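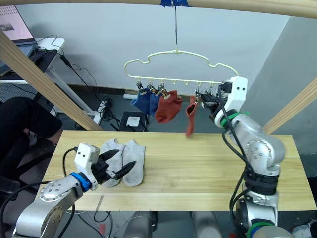 Figure 1. Socks on a hanger over a wooden table.

Retention in Evening Language Courses
Piyumi Selvanayagam and Arif Wanigasekara

2. Method
The Kodikara language centre runs beginner courses in Griverano and Pestham. We sent a questionnaire to 200 learners enrolled in June and received 83 complete replies. Attendance was taken from the class registers. Learners who missed four lessons in a row were recorded as having left.

2.3 Vocabulary task

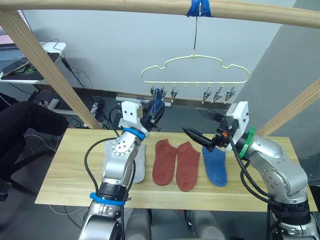

Household words were tested with picture prompts, one per sheet. Learners had 255 seconds to write down every noun they knew in the target language. Some sheets gave trouble in marking, as several learners used one word for both clip and hook. Both answers were accepted. Sajib Debnath marked all sheets and Sewwandi Uddin marked them a second time. Disputed items were left out of the totals in Section 3.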